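Against the tidy dataset

I spent most of a Saturday deleting things, and by teatime I'd started putting them back. I want to make a case for putting them back, because I think a lot of us who collect examples for learning systems have got into a bad habit, and I include myself in that (I may be the worst offender I know).

Some background. At Cavgate we're a small outfit, and the project I look after is called Catar. The idea is simple enough to say over dinner: an arm learns to pick up a chess piece and put it on another square, by watching lots of examples of that being done. It doesn't play chess. People always ask, and they're always a bit disappointed. It hasn't a clue what a bishop is for. It only has to get the thing from one square to another without flattening the neighbours.

All our examples so far come from simulation. Somebody sits at a desk and steers the virtual arm through a move, the software writes down every joint angle along the way, and that's one example. Do it again. Do it again after lunch. In September we had a batch of 118 of them, and my job was to go through the lot and throw out the bad ones before training.

Now, what's a bad one? I had a list, and I was proud of it! Out went any run where the person stopped halfway and dithered. Out went any run where the gripper came down in the wrong place and had to lift and try again. Out went anything slow, anything wobbly, anything with a daft detour round the back of the board. I got rid of 40 that way and felt wonderful, the way you do after clearing a cupboard.

Then I looked at what was left, and it was lovely, and it was all the same. Every move swooped in from the same side at much the same height, and set down the piece with no fuss at all. If you'd laid the paths on top of each other you'd have had one fat line.

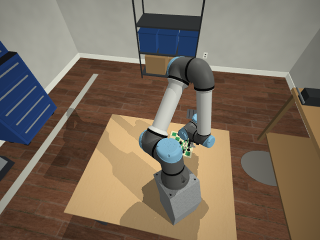 The simulated arm folded down over the board, with the pieces bunched up in the middle.

My worry with a pile of perfect runs is what the arm does on the day it isn't perfect. Say it drifts a finger's width to the left. In my nice clean set, that has never happened. There isn't one example that starts from being slightly wrong and gets back to being right, so the arm has nothing to go on, and it does what ours did in an earlier round, carrying on confidently with the rest of the move while holding thin air. I've watched it place nothing on a square with enormous care. Funny the first time.

The wobbly runs are where the getting-back lives. Somebody misses the pawn, notices, lifts, shuffles over and comes down again, and that whole sorry business is worth more to me than another swoop. Yes, there's a miss in it, and you don't want to teach missing. You can trim the miss off and keep what comes after. It takes longer, and it's boring, and I'd still sooner spend an afternoon on that than on recording new perfect ones.

Debora Lombardi, who does a lot of our steering, disagrees with me on this, and she isn't daft, so let me be fair to her side. Her point is that dithering isn't recovery. When she pauses halfway through a move it's usually because she's thinking about what's for tea, and if the arm learns from that it will learn to stop in mid-air for no reason and then, quite possibly, never start again. She's right! We had exactly that with the first version, an arm that just hung there. So I'm not arguing for keeping everything. Pauses can go. Of the 40 I binned, 19 really were rubbish and they've stayed in the bin.

Where I part company with her is on the slow and roundabout ones. She'd like everyone to follow a written procedure, same approach and same height each time, and I can see the appeal if you're the person checking them. But the moment you write that procedure down you've decided in advance what the arm is allowed to know. Crowded boards are the obvious trouble. With pieces packed together in the middle there's often only one gap to get into, and it isn't always on the side the procedure likes.

I've a second grumble, about the room. A simulated room is a very agreeable place. The floor never gets crumbs on it and the light stays put unless you tell it to move, so we ought to be telling it to move far more than we do. The arm throws a big shadow across its own table, and if the shadow falls the same way in every example, I'd bet good money the system is using it as a clue somewhere. Shift the light and it's lost. We've now started changing the lighting between runs, with up to 4 settings for the same move, and I'd go further if the rendering didn't take so long.

The usual answer is that more data will sort it out. Cordero, our last project before this one, ran on that belief and I don't miss it. We doubled the pile, then doubled it again, and since all of it was steered by the same two people in the same mood, we'd mostly bought ourselves a bigger copy of what we had. What helped in the end was letting the chap from accounts have a go. He was terrible at it. His runs went everywhere, over the top and round the side and once nearly off the table, and the arm trained with his in the mix was the first one that didn't panic when it was nudged.

So if you're about to have your own clear-out, I'd ask you to put the throwaways in a separate folder for a week before you empty it. Watch a few of them again with a cup of tea. Mine's still called "bin maybe", and there are two in there from Debora that I'm going to have to own up to using.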